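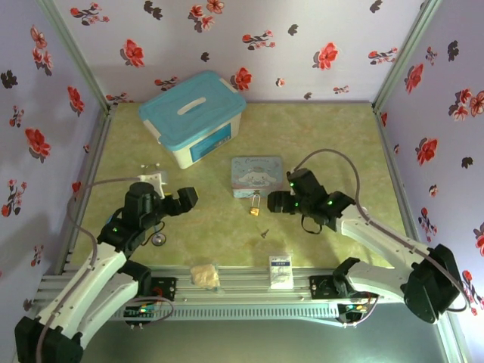 Skullcombe, May 31, 2019

Changes to the Household Textiles and Wallpapers Store

The Skullcombe Museum of Domestic Life will close its wallpaper and textiles store to readers from the end of next week while the collection is moved to the upper floor of the Tazi Building. The study room on the ground floor will keep its usual hours, and the printed catalogue may be consulted there throughout.

The store holds 1084 catalogued items, the greater part of them floral papers and furnishing cottons given by local families and shops. Many have been kept rolled since they were first received. Under the new arrangement the larger papers will lie flat in shallow drawers, and only those too long for the drawers will remain on rollers. Each piece will be checked against its record before it is moved, and any damage to the edges or the printed surface will be noted at that time.

Naima Sqalli, Keeper of Furnishings, is in charge of the move. She is assisted by Essam Lahlou, who joined the museum in January from the county record office. Readers who have already reserved material will receive a letter setting out which items can still be produced and which must wait. Requests for the Vutov pattern books cannot be met until the move is complete, as the bindings are to be repaired first.

The museum has also accepted a gift of 89 sample sheets from the family of the late proprietor of Zendetti, the decorators' shop formerly in Market Street. The sheets show sprigs, trailing flowers and narrow borders, and several carry the shop's prices in pencil on the back. Siham Fawzy has begun a handlist, which will be placed in the study room when the numbering has been agreed. Members who remember the shop, or who have papers bought there, are invited to write to her at the museum.

The annual members' lecture will be given by Marwa Gaber on the subject of flowered papers in rented rooms. Places are limited to 40 and should be reserved in advance at the front desk. Members may bring one guest each. The charge for guests is £4, payable on arrival.

Enquiries concerning loans and photographs should be addressed to Chaimae Badawi in the Registrar's office.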